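4. 전처리 작업대의 자동화와 조리 인력의 업무 변화

4.1 현장과 도입 과정

연구 대상은 위탁급식업체 Bouazza가 운영하는 Rurnthorpe 중앙조리장이다. 이 조리장은 하루 2000식이 넘는 점심을 조리하여 인근 사업장 식당으로 보낸다. 전처리와 소분을 맡는 조리원은 11명이고, 오전 5시 30분에 작업을 시작한다. 연구진은 양팔 로봇 Nustska가 전처리 구역에 들어오기 전부터 이 구역의 작업을 관찰하였으며, 설치 후에도 4개월 동안 같은 구역에 머물면서 관찰과 면담을 병행하였다.

Nustska는 작업대 양쪽에서 손을 뻗어 식재료를 집고, 도마와 접시, 조리 도구 사이로 옮긴다. 칼질과 가열은 맡지 않는다. 운영사는 처음에 세척 후 선별까지 로봇에게 넘길 계획이었으나, 현장 협의를 거치면서 범위를 옮기기와 놓기로 줄였다. 조리원들은 협의 자리에서 무른 과일과 상처 난 채소를 가려내는 일은 손으로 만져 보아야 한다고 주장하였고, 이 의견이 반영되었다.

동작의 사전 점검은 모의 환경 Gretunov에서 이루어졌다. 그림 2는 점검에 쓰인 장면 가운데 하나로, 흰 작업대 중앙에 프라이팬이 있고 그 오른쪽에 과일을 담은 접시와 빨간 파프리카를 올린 나무 도마가 놓여 있다. 왼쪽에는 로봇의 검은 손이 들어와 있다. 배치는 메뉴가 바뀔 때마다 다시 짰고, 물체의 방향과 간격을 조금씩 달리한 변형도 함께 시험하였다.
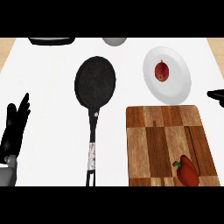

그림 2. Gretunov에서 렌더링한 전처리 작업대

배치를 정하는 일은 도입 초기에 외부 기술자의 몫이었다. 기술자는 팔의 도달 범위와 두 손의 충돌 여부를 우선하여 물체의 위치를 정하였고, 그 결과를 인쇄하여 작업대 옆 벽에 붙였다. 그러나 조리원들이 쓰던 순서와 맞지 않는 경우가 잦았다. 도마를 접시 바로 옆에 두면 로봇의 이동 거리는 짧아지지만, 사람이 끼어들어 도마를 닦거나 바꾸기에는 좁다. 팬 손잡이를 작업자 쪽으로 두는 관행도 문제가 되었다. 조리원에게는 손잡이를 바로 잡을 수 있는 방향이 편하고, 로봇의 경로를 짜는 쪽에서는 손잡이가 작업대 가운데를 가로막는 장애물이 된다.

두 번째 달에 들어서면서 경력이 긴 조리원 두 명이 배치 회의에 참여하기 시작하였다. 이들은 Gretunov를 직접 조작하지 않았다. 화면에 띄운 장면을 보고 도마를 어디로 옮길지, 어떤 그릇을 뒤로 뺄지를 말하면 기술자가 값을 고쳤다. 회의는 대개 점심 출고가 끝난 뒤에 열렸고, 처음에는 근무 시간으로 인정되지 않았다. 조리원들이 이 점을 문제 삼자 운영사는 회의 시간을 근무표에 넣었다. 한 조리원은 면담에서 이렇게 말하였다. “채소 써는 순서는 우리가 제일 잘 아는데, 그걸 말로 풀어 본 적이 없어서 처음엔 어려웠어요. 그냥 손이 가는 대로 했으니까요.”

4.2 업무 구성의 변화

설치 이전에 전처리 조리원의 일은 세척, 선별, 절단, 소분이 한 사람의 손에서 이어지는 형태였다. 바쁜 시간에는 두 사람이 마주 서서 한쪽이 썰고 다른 쪽이 담았으며, 역할은 그날의 손목이나 허리 상태에 따라 수시로 바뀌었다. 설치 이후에는 담고 옮기는 일이 상당 부분 로봇으로 넘어갔고, 사람은 절단과 선별, 보충을 맡게 되었다. 여기에 이전에 없던 일이 더해졌다. 정해진 자리에 재료를 놓는 일, 잘못 잡힌 재료를 치우는 일, 멈춘 로봇을 다시 돌리는 일, 교대할 때 정지 기록을 적는 일이다.

이 가운데 조리원들이 가장 자주 언급한 것은 재료를 놓는 일이었다. 로봇은 재료가 어느 정도 흐트러져 있어도 집을 수 있으나, 꼭지가 접시 테두리에 걸리거나 채소가 도마 가장자리로 굴러가면 실패가 늘었다. 조리원들은 공식 지침이 나오기 전에 나름의 방법을 만들어 썼다. 파프리카를 눕힐 때 꼭지를 한쪽으로 맞추었고, 작은 과일은 접시 한가운데에 두었으며, 홈이 있는 도마에서는 홈에서 떨어진 곳부터 채웠다. 이러한 방법은 교대조마다 조금씩 달랐다. 오전조가 쓰던 방식을 오후조가 모르는 경우도 있어, 교대 직후에 정지가 몰리는 날이 있었다.

신체 부담에 대한 평가는 엇갈렸다. 반복하여 담는 동작이 줄면서 손목이 편해졌다는 응답이 많았다. 반면 썰기만 오래 하게 되어 어깨가 더 아프다는 응답도 있었다. 이전에는 담기와 썰기를 바꾸어 가며 쉬던 사람들이다. 조리장 측은 절단 작업의 연속 시간을 줄이고 중간에 선별을 넣는 순환표를 만들었으나, 인원이 비는 날에는 지켜지지 않았다. 관찰 기간 중 여름 메뉴로 바뀐 6월에는 생채소 사용이 늘어 순환표가 자주 중단되었다.

대화의 양도 달라졌다. 마주 서서 일하던 자리에 로봇이 들어오면서 조리원들은 작업대의 같은 쪽에 나란히 서거나 다른 작업대로 흩어졌다. 신입 조리원은 이전에 맞은편 선배의 손을 보면서 칼 쓰는 법과 버릴 것을 가리는 기준을 익혔다. 설치 후에 들어온 조리원은 로봇 재가동 절차를 먼저 배웠고, 선별은 따로 시간을 내어 배웠다. 교육을 맡은 조리원은 이 순서를 탐탁지 않게 여겼으며, 첫 주에는 로봇이 없는 작업대에 신입을 세워 달라고 요청하였다. 요청은 받아들여졌다가 성수기에 다시 미루어졌다.

4.3 책임과 권한

로봇이 멈추었을 때 누가 손을 대는가는 도입 초기에 분명하지 않았다. 절차서에는 담당자가 재가동한다고만 되어 있었고, 담당자가 지정되지 않은 시간대가 있었다. 조리원들은 출고 시각이 다가오면 로봇을 세워 둔 채 직접 담았다. 이 경우 처리량은 유지되었지만 기록에는 로봇 정지로만 남아, 사람이 대신한 작업이 보고서에 나타나지 않았다. 운영 회의에서 로봇 가동률이 논의될 때 조리원 측은 이 시간을 별도로 집계해 달라고 요구하였고, 이후 기록지에 수작업 전환 칸이 추가되었다.

정지 권한은 비교적 일찍 정리되었다. 작업대에 선 사람은 누구나 로봇을 세울 수 있고, 사유는 나중에 적는다. 다만 속도를 조정하는 권한은 기술자에게만 있었다. 일부 조리원은 출고 직전의 속도가 지나치게 빨라 도마에 손을 넣기가 꺼려진다고 하였다. 운영사는 충돌 감지 기능이 있으므로 위험하지 않다고 설명하였으나, 면담에 응한 조리원들은 안전 여부와 별개로 속도를 미리 알 수 없는 점을 불편하게 여겼다. 관찰이 끝날 때까지 속도 권한에는 변화가 없었고, 시간대별 속도를 근무 시작 전에 알리는 방안이 협의 중이었다.

임금과 직무 등급에 관한 논의도 마무리되지 않았다. 배치 회의에 참여한 조리원과 재가동을 주로 맡은 조리원에게 수당을 지급하는 안이 나왔으나, 두 업무를 같은 등급으로 볼 것인지를 두고 의견이 갈렸다. 배치 조언은 오랜 조리 경험에서 나오고 재가동은 짧은 교육으로 익힐 수 있다는 것이 운영사의 판단이었다. 조리원 측은 재가동이 출고 시각의 압박 속에서 이루어진다는 점을 들어 이에 반대하였다. 해당 안건은 다음 단체 협의로 넘어갔으며, 그 경과는 본 연구의 관찰 범위에 포함되지 않는다.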